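Home | Posts | About | Contact

The Prulley sorter went live at our glassware warehouse in March. It packs 200 boxes an hour, and my old bench is gone. Three of us now do hand checks – chips, bubbles, bad seams.

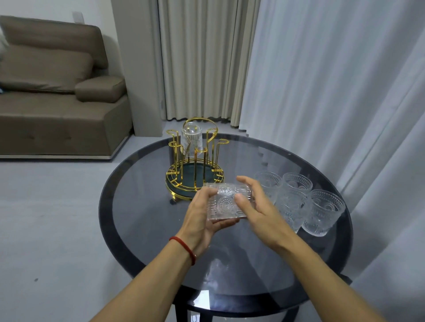 Checking the base of an embossed cup.

My wrists hurt less. I also talk to fewer people, and the break room is quiet by ten. Pay stayed the same.

Comments

Nusa: Same at our plant. I miss the bench.

Shirima: Did they retrain you?

Ilse Verbruggen: Two days, yes.

Back to top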